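Prerik Demonstration Suite
Simulated data collection for two-armed mobile robots

Prerik is a software and operator package for gathering demonstrations in simulation. It is supplied by Avitz to laboratories and product teams that train manipulation policies and require consistent, well-labeled examples. An operator guides both arms through a household task, and the suite records joint positions, gripper commands, and the view from the robot at every step.

The standard library contains over 2,000 room layouts. Wall finishes, flooring, furniture colors, and small objects may be varied between episodes, either by hand or from a saved schedule. Drawer and shelf tasks are included in the base license. Kitchen tasks are licensed separately under the Zastard module.

Each license includes 43 task templates and a starter set of 3,801 reviewed episodes. Episodes that fail review are kept in a separate folder with the reviewer's notes and may be used as negative examples.
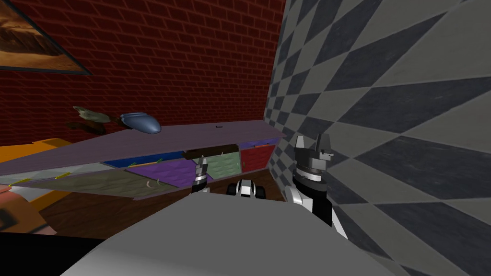
Robot view in a simulated room with a multicolored drawer unit. Both grippers are in view.

Recordings are exported with task labels and layout settings attached. Site licenses cover all operators at one address. Requests for quotations and evaluation copies should be directed to Abenezer Gebremichael, Licensing Office, Avitz. Evaluation copies are next issued in November.

This website uses cookies to improve your visit. By continuing to browse, you accept our use of cookies. Accept | Manage settings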